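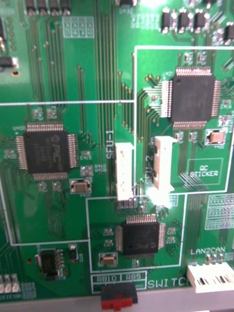 Green board, three square chips, no paperwork: what are SFU-1 and SFU-2?

Skirncombe Tinkerers Forum > Repairs and Identification > Boards and Bits

solderbelly
Hi all. Picture at the top is a board I got in a box of mixed stuff from the Skirncombe sale on Sunday. Lot 387, nine quid, and most of the box was rubbish if I'm fair about it (a bag of knobs, half a doorbell, more mains leads than any house needs). But I've taken a real shine to this one and I'd love to know what it came out of.

What I've got so far: the chip on the left has a PIC logo pressed into the top, so that's Microchip, yes? I can't get the small printing to come up at all, I've tried a torch from the side and everything. The two white connectors in the middle are labelled SFU-1 and SFU-2 and that's where I'm stuck. I've searched for SFU until my eyes hurt. Any ideas?

Marrowfat
Ooh, nice. Yes, PIC is Microchip. I wouldn't read too much into SFU, makers print whatever they like next to a connector and half the time it only means something to the person who drew the board. My money's on something from the office or shop world, a card reader or a ticket machine, that sort of thing.

tin_lid_terry
Disagree with Marrowfat (again, sorry mate). I had a board out of a Rarken weighing machine years ago and it was laid out just like this, each big chip in its own white box with its own little crystal next door. I'd say SFU is "sensor feed unit" or similar and you plug a load cell into each one.

Marrowfat
You're making that up Terry.

tin_lid_terry
I'm guessing, it's different. You said ticket machine with nothing to go on at all!

Anežka Hájek
Two crystals is the bit I'd look at. There's a tan one just below and to the right of the PIC, and another tan one under the top right chip, so I think those two are each running off their own clock. If so, then the top right one might be another processor, or something with a fussy timing need like a comms chip. The small one at the bottom I wouldn't like to guess at without the number.

For reading the markings, try a bit of chalk rubbed on with a finger and then wiped off lightly. Works on the pressed-in ones. If it's printed, a wipe with isopropyl and then look at it nearly flat on under a lamp. Don't scrub it, I lost a part number that way and I'm still cross.

solderbelly
Thanks Anežka, chalk is a new one on me! Will raid the kids' box.

Also, does anyone know if it matters that the QC STICKER box is empty? There's a white rectangle printed for it over on the right, inside the same outline as the second crystal, and no sticker. Does that mean it failed?

Marrowfat
Could be a spare that was never tested. I wouldn't put power on it.

gubbins81
Nah, means nothing. I worked on a line at Romaniuk for a bit and we'd run out of stickers and carry on. Boards went out bare and they were fine. They also fall off, the glue on those things is dreadful.

Marrowfat
I'd still not put power on it without knowing the voltage, sticker or no sticker.

gubbins81
Well no, obviously, I wasn't telling him to wire it to a car battery.

solderbelly
No car batteries, promise. Another thing, the left hand connector has a few brownish specks on the front. The right one looked cleaner to me but it was catching the light so I couldn't swear to it. Is that corrosion? Should I be worried?

Anežka Hájek
Could be old flux, could be dirt from the box. Cotton bud and isopropyl, see what colour comes off. If it's only on the plastic I'd leave it be. Have a good look down at the contacts though, and if you see anything green or furry in there come back and tell us.

tin_lid_terry
Still saying weighing machine.

pollyprobe
Popping in because I've got 238 boards catalogued in my shed (yes I know) and SFU doesn't ring a bell on any of them. Could you put up the back as well? There's often a board number on that side, or a date code tucked in a corner. Plorkano used to print theirs right under the mounting holes, so check there too if you've got any.

And if you do decide you don't want it, I'll swap you something for it. Got loads of displays going spare.

solderbelly
Tempting! I'll do the back tomorrow evening once I've cleared the table. Chalk report to follow.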